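Bundgate Plate Rack, beech, two-tier

Category: Kitchen > Drying & Storage

We've been fans of proper plate racks for years, and the Bundgate is the one we keep coming back to! It's a simple slatted beech rack that sits beside the sink or hangs on the wall (fixings are in the box), with 2 tiers and slots wide enough for chunky stoneware as well as your everyday plates. The joints are glued and pegged in the Renstead workshop, and the whole thing folds flat when you need the worktop back.

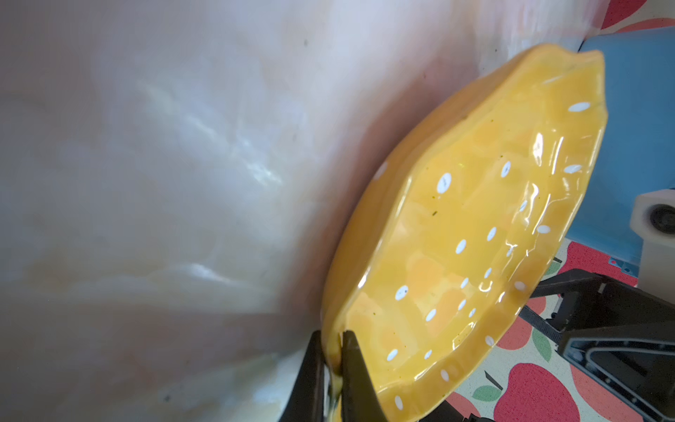

Slot width is where so many racks fall down, and Zernness, who drew this one up, have got it right. Dinner plates stand upright without knocking together, and the top tier has a wider gap at one end for deeper pieces. Anything with a wavy rim, like the yellow dish with the little white dots, goes in that end slot - lean it back a touch and let it drain. The slats are rounded off too, so they're kind to glaze, and the feet lift the bottom rail clear of puddles.

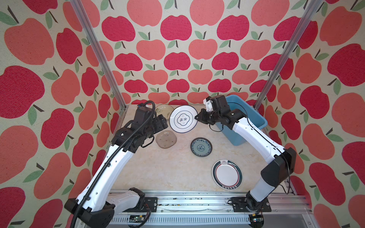

Does the beech need oiling?
Once every 4 months is plenty, with any food-safe oil and a soft cloth. Leave it overnight before you load it up again.

The rack comes in natural or the darker Rai finish, which we love against white tiles. A narrower version for small kitchens is due in September - can't wait for that one!

320 shares | 2 comments

You may also like
Renstead Cutlery Drainer
Bundgate Mug Rail
Zernness Draining Tray, large
Rai Beech Oil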